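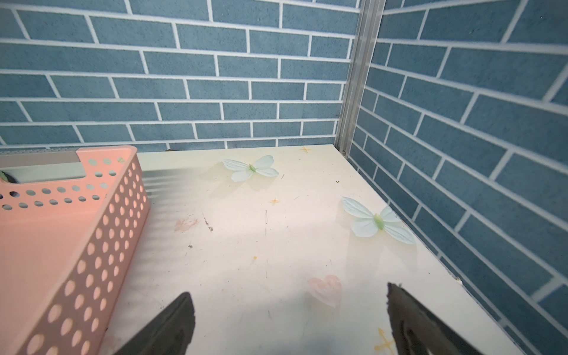
Section 9: Sharing the bench with the arm

Read this section before your first shift beside a Jundeck arm. It covers the changeover between tasks, the cloth routine, and what is now your job, which is shorter than the old list but has odder things on it.

9.1 What has changed

Before the arm came to the Morkska packing room, small goods were picked by hand and the benches were wiped by whoever lost the argument. The arm now does most of the picking and a good share of the cloth work. You set out the goods, start the run, deal with whatever it gives up on and sign the sheet. Hours and pay grades stay as they were. The argument has moved to who signs the sheet.

9.2 Setting out a picking run

1. Press PAUSE on the Larnis panel and wait for the amber light. A still arm may only be thinking.
2. Put the basket where the task card shows it.
3. Lay light goods (butterflies, paper flowers, anything with wings) flat on the white top, with space between them. Piles confuse the arm and, by the afternoon, you.
4. Leave the star and heart stickers alone. If one lifts at a corner, report it. Do not improve the arrangement.
5. Take your hands, sleeves and lanyard out of the bay.
6. Press RUN.

Note: The arm will try for an item 3 times and then move on without embarrassment. Pick up what it leaves once the amber light is showing again. There is no need to log a single miss. Log it if the same item is missed on 2 runs in a row.

Caution: Never hand things to the gripper. It has no idea you are being helpful.

9.3 The cloth routine

1. Press PAUSE and wait for amber, as before.
2. Clear the loose goods.
3. Fold a clean two-sided cloth, green side and grey side, so that the fold stands up enough to be gripped. A cloth pressed flat is a cloth the arm will stroke for several minutes.
4. Choose CLOTH on the panel, check that the speed reads SLOW, and press RUN.
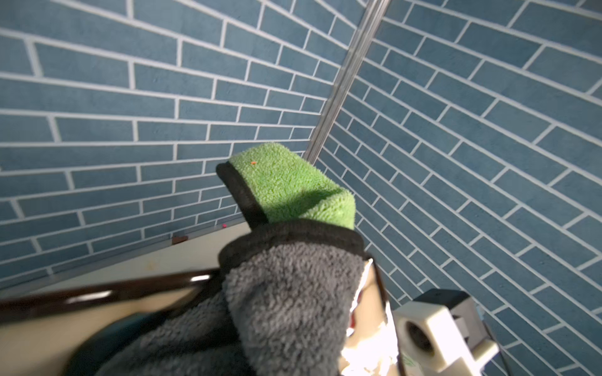 5. Stay within reach of the stop button for the first pass. After that you may get on with something else, though most people find they watch.
6. When the amber light returns, shake out the cloth and look it over for grit and bits of leaf.
7. Go over the corners and the strip along the foot of the wall yourself. The arm's idea of a corner is more generous than ours.

Note: Scratches and old stains on the top are known and will not come out. Please stop sending the cloth round again in hope.

9.4 When it stops by itself

The panel will show a code. Code 192 means the arm has lost track of its load, and it accounts for nearly every call we get.

1. Press PAUSE, even though it has stopped.
2. Look for the item in the basket, then on the floor, then in the fold of the cloth.
3. Remove it, press CLEAR, then RUN.
4. If the code comes back, leave the arm paused and call Hollis Mahmoud on the Antwi desk. Do not switch it off at the wall. He can tell.

9.5 Worries and complaints

Questions about rotas, training or being moved to another bench go to Aoife Cronin, who keeps the shift book. Suggestions for naming the arm are closed until December.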